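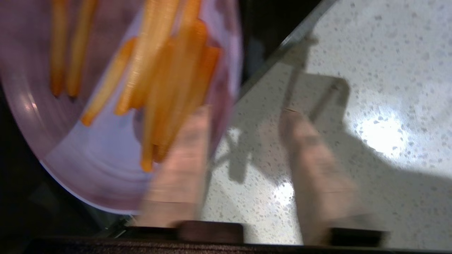
How thick should a carrot baton be?

For eating raw, cut to the width of a pencil. For blanching or glazing, go slightly thicker, so that the centre keeps some bite when the outside is cooked.

Carrot batons: cutting, blanching and storing

By Remedios Galang. Last revised August 2023.

This page covers one vegetable and one shape. It replaces the two older pages on sticks and crudités, which disagreed with each other on blanching times. The method is written for an ordinary home kitchen with an induction hob. Gas and ceramic hobs will do the job, but the timing notes in part three need adjusting.

What you need

500 g carrots, medium, as straight as you can find
A cook's knife and a vegetable peeler
A chopping board with a damp cloth under it
A wide pan with a flat magnetic base
A large bowl of cold water and ice, if blanching
A slotted spoon
A clean tea towel
A plate with a raised rim for serving
Salt

Part one: choosing and trimming

Pick carrots of similar thickness. A carrot that tapers sharply gives a few good batons from the top and a lot of offcuts from the bottom. Large winter carrots have a woody core that cuts unevenly and tastes of very little. If they are all you have, cut the core out and put it in stock.

Wash before peeling. Grit left on the skin is carried along by the peeler and ends up on the flesh. Peel from the middle to the tip, turn the carrot round, and peel from the middle to the crown. Take off the crown and the root end with straight cuts. Keep both cuts square to the length of the carrot, otherwise every stick will have a slanted end.

Young bunched carrots do not need peeling. Scrub them.

Part two: cutting

1. Cut each carrot across into sections of equal length. The upper limit for raw sticks is 115 mm, and most people find something shorter easier to handle. Match all the other sections to the first one.

2. Take a thin slice off one long side of each section. Turn the section on to this flat face. Do not skip this step with thick carrots. A round carrot rolls under the knife, and this is how most of the cuts in this job happen.

3. Slice the section lengthways into planks. Hold the carrot with the fingertips curled under and the knuckles against the side of the blade. The tip of the knife stays on or close to the board.

4. Stack two planks, three at most, and slice lengthways again at the same spacing. A taller stack slides apart half way through the cut.

5. Sort the batons. Pull out any that come to a point or have a rounded back. They are fine to eat but will cook faster than the others.

Thin batons with square ends hold up well in a dip and are easy to pick up. Thanakorn Suksawat, who checked this page, cuts his a little thicker and says that the thin ones go limp on a buffet. Both are correct for their purpose. Keep to one size within a batch.

Part three: blanching (optional)

Raw sticks need nothing further and you can go to part four. Blanching brightens the colour and takes off the hard edge, which helps if the batons are going into a salad or will be glazed later.

Before switching on, check the hob and the surface around it. Move tea towels, peelings and packaging well clear. Wipe the base of the pan and the glass -- water trapped between the two spits as it heats, and grit scratches. Put the ice bowl on the side nearer the sink so that you are not carrying dripping carrots over the controls.
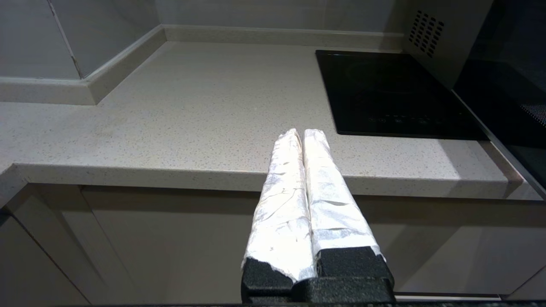 Worktop corner and induction hob, with a strip of bare counter between the glass and the front edge.

Where the controls are on the glass, dry them as well. Touch controls may respond badly to water, and some hobs shut off altogether if liquid covers the keys. The instructions for your own model will say what it does. If a hob locks itself, wipe it dry and start again with the power key.

Bring the pan of water to a full boil with the lid on. Salt it. Add the batons in one go and start timing when the water returns to the boil:

Thin batons: one minute
Pencil width: one and a half minutes
Thick, for glazing: two and a half minutes

Induction recovers its heat quickly, so the return to the boil is short. On a slow hob, cook in two batches. Too many carrots in too little water will stew, and no amount of timing corrects it.

Test one baton. It should bend slightly and then snap. Lift the rest out with the slotted spoon and put them straight into the ice water. Leave them until cold right through, drain, and spread on the tea towel. Pat the tops dry. Batons that go on to a plate with water on them leave a puddle that thins any dip served with them.

Part four: plating

Use a plate with a rim. Batons roll and slide more than you would expect, particularly on a glossy plate that is being carried. A shallow curve is enough to hold them. A pale or coloured plate shows the orange well, and a dark one will do.

Lay them loosely, and leave a gap at one side for the dip bowl. Upright bundles in a glass look tidy for a photograph but the middle ones are awkward to get at. For small children, put out a few at a time and refill. Raw carrot is hard, and for the very young it should be cooked soft or grated.

Cut carrot dries at the surface first. If the plate is to stand for more than 30 minutes, lay a piece of damp kitchen paper over the batons and take it off just before serving.

Part five: storing

Raw: in a lidded box, covered with cold water, in the fridge. Change the water daily. Use within four days.

Blanched: dry, in a lidded box lined with kitchen paper, in the fridge. Use within two days.

Frozen: blanched only. Freeze in a single layer on a tray, then bag. Frozen batons lose their snap and are for cooking.

Faults

White bloom on the surface. The carrot has dried out. Soak in cold water for ten minutes. It is safe to eat.

Batons curving after soaking. Cut too thin. Use them in a salad.

Soft outside, hard inside. The pieces were uneven, or the water was too slow in coming back to the boil.

Bitter taste. Usually the carrots themselves. Storing them next to apples or pears makes it worse.

Orange marks on the worktop. Wipe with washing-up liquid and warm water, rinse, and dry. On a speckled surface small pieces of peel are easy to miss, so run a dry hand across it afterwards. Do not use scouring powder on the worktop or on the hob glass.

Corrections

The July version of this page gave three minutes for pencil-width batons. Tharushi Gazi wrote in to say that hers had gone soft, and on retesting she was right. The times above are the new ones -- please discard any printed copies of the old table.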